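Chapitre 4
Louer ce que l'on ne possède pas : le mandat de gestion en hébergement saisonnier

Objectifs du chapitre
Distinguer le mandat de gestion du bail commercial et de la simple conciergerie.
Lire un relevé de gestion sans appeler son beau-frère comptable.
Calculer le revenu net d'un propriétaire à partir d'un taux d'occupation.
Repérer les clauses qui fâchent.

4.1 Une histoire de clés

Le propriétaire d'un appartement de vacances entretient avec son bien une relation compliquée. Il l'a acheté pour y passer tous ses étés ; il y passe neuf jours en août, dont deux à attendre le plombier. Le reste de l'année, l'appartement coûte : charges de copropriété, taxe foncière, assurance, abonnement électrique, et ce mystérieux poste « divers » qui grossit d'un exercice à l'autre. Vient alors l'idée de louer.

Louer seul est possible. Beaucoup le font la première année. Il faut répondre aux messages (le soir, surtout), faire le ménage entre deux séjours, expliquer par téléphone le fonctionnement d'un chauffe-eau que l'on a soi-même mal compris, et arbitrer des conflits portant sur une râpe à fromage. La deuxième année, on cherche un gestionnaire.

Le gestionnaire, dans ce manuel, désigne l'entreprise qui reçoit mandat de louer le bien au nom et pour le compte du propriétaire. Elle n'achète rien. Elle ne garantit, sauf clause contraire, aucun revenu. Elle perçoit une commission, et c'est sur l'assiette de cette commission que porteront la plupart des discussions de ce chapitre, comme d'ailleurs la plupart des discussions entre mandants et mandataires.

4.2 Le cas fil rouge : la résidence Pratine

Nous suivrons jusqu'à la fin du chapitre la résidence Pratine, 43 appartements répartis en deux bâtiments, à vingt minutes à pied de la plage selon la brochure et un peu plus selon les familles avec poussette. Les propriétaires ont longtemps confié leurs lots à la société Toment, qui gérait l'ensemble depuis une agence du centre-ville. À l'expiration des mandats, une majorité d'entre eux est passée chez Hadero. Les autres sont restés chez Toment, par fidélité ou par oubli du préavis.

La résidence compte donc deux gestionnaires, deux jeux de draps et deux heures d'arrivée différentes. Du point de vue pédagogique, la situation est idéale. Du point de vue du vacancier qui sonne à la mauvaise porte avec trois valises, elle l'est moins.

Myung-ja Yang, propriétaire d'un deux-pièces au premier étage du bâtiment B, a bien voulu nous communiquer ses relevés. Nous la remercions de sa patience, ainsi que de ses annotations au crayon, que nous avons reproduites quand la décence le permettait.

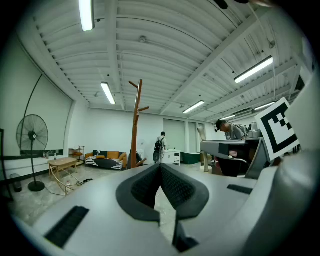
Fig. 4.1 – Espace de travail intérieur, sous plafond blanc à longues poutres.

4.3 Trois contrats que l'on confond

Le bail commercial. L'exploitant prend l'appartement à bail et verse un loyer convenu, que le logement soit occupé ou non. Le propriétaire dort bien, jusqu'au jour où l'exploitant demande à renégocier. Ce contrat fera l'objet du chapitre 5.

Le mandat de gestion. Le gestionnaire commercialise, encaisse, prélève sa commission et reverse le solde. Le risque de vacance reste entièrement du côté du propriétaire. En contrepartie, si la saison est bonne, le supplément lui revient aussi, commission déduite.

La conciergerie. Le prestataire remet les clés, organise le ménage et remplace les ampoules. Le propriétaire conserve la commercialisation et ses soirées de correspondance. La frontière avec le mandat est mince, et plusieurs entreprises s'emploient à la rendre plus mince encore. Avant toute signature, une question suffit souvent à y voir clair : qui encaisse le loyer ?

À retenir
Le nom donné au contrat par les parties ne suffit pas à le qualifier. Un document intitulé « Convention Sérénité » peut être à peu près n'importe quoi.

4.4 Lire un relevé de gestion

Le relevé de Mme Yang pour une semaine d'août affiche un loyer brut de 498 euros. La somme effectivement virée sur son compte est de 348 euros. L'écart, 150 euros, n'a rien de scandaleux en soi, mais il mérite que l'on sache de quoi il se compose.

On y trouve d'abord la commission du gestionnaire. On y trouve ensuite le ménage de fin de séjour, que le mandat met à la charge du propriétaire, là où d'autres le facturent au vacancier. Viennent enfin des « frais de linge » et une ligne intitulée « Cha », qui a occupé Mme Yang une bonne partie d'un après-midi. Renseignement pris, Cha est le logiciel de réservation employé par l'agence, et son abonnement est réparti entre les lots. La clause figure à l'annexe 3 du mandat. Mme Yang a noté en marge : « Il y a une annexe 3 ? »

On retiendra de cet épisode une règle de lecture. Tout prélèvement du relevé doit pouvoir être rattaché à une clause du mandat ou de ses annexes. S'il ne le peut pas, on écrit au gestionnaire. S'il le peut, on relit la clause, et l'on se promet de lire la prochaine avant de signer.

Vocabulaire
Mandant : le propriétaire qui confie son bien.
Mandataire : le gestionnaire qui agit pour lui.
Assiette : la somme sur laquelle se calcule la commission. Hors taxes ou toutes taxes comprises, ménage inclus ou exclu : on ne la suppose jamais.
Vacance : période sans locataire. Ne pas confondre avec les vacances, qui produisent l'effet inverse.

4.5 Le calendrier du propriétaire

Reste la question délicate de l'occupation personnelle. Le mandat type de la résidence Pratine accorde au propriétaire 8 semaines par an, à réserver avant l'ouverture des ventes, et hors août. Or c'est en août que les propriétaires souhaitent venir, pour les mêmes raisons que tout le monde. Chaque semaine bloquée en haute saison se paie en loyers perdus, et nous verrons à la section suivante comment chiffrer cette perte, puis comment l'annoncer à sa famille.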